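Stuteda Facilities Forum
Shared Spaces > Waste and Recycling

Topic: Hanging bags on partition panels

prerkimis_admin
Posts: 3000
Members are asked to comment on the practice of hanging plastic shopping bags on the white partition panels for use as small waste bags. The current guidance permits adhesive hooks but does not address bags. Comments received before the end of April will be considered in the revision.

holance_floor2
Our office supports the practice. A bag kept off the carpet is easier to vacuum beneath, and staff use it. We replaced 9 desk bins in this manner and have received no complaints.

acuna_desk
We respectfully disagree. Adhesive hooks are suitable for light paper waste only. Staff do not observe that limit, and a fallen bag of coffee cups on tan carpet is a cleaning expense.

holance_floor2
The concern regarding cups is noted. It could be met by a posted limit. A prohibition seems excessive.

records_annex
May we ask whether tape is permitted in addition to the hook? Our unit uses a clear hook with a small piece of red tape at the top and a grocery bag with a smiley face and "HAPPY EVERY DAY" printed on it.
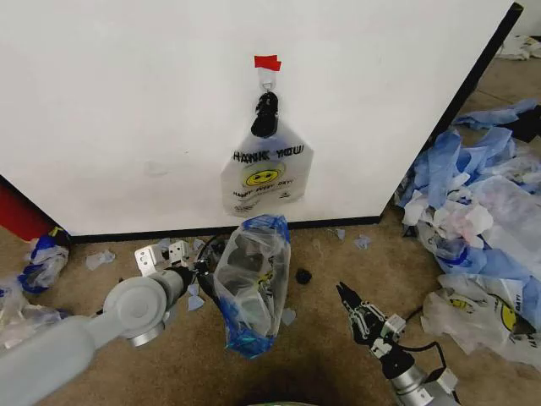 We would prefer to keep this arrangement, provided that the tape leaves no residue on the panel when it is removed.

prerkimis_admin
Tape is not addressed in the current guidance. Please test it on a low corner of the panel first and report any marks.

acuna_desk
Our objection stands for the kitchen side. For paper waste at desks, we would accept a trial of 12 weeks.

holance_floor2
Agreed as to the trial. Bags should be changed by 4 p.m.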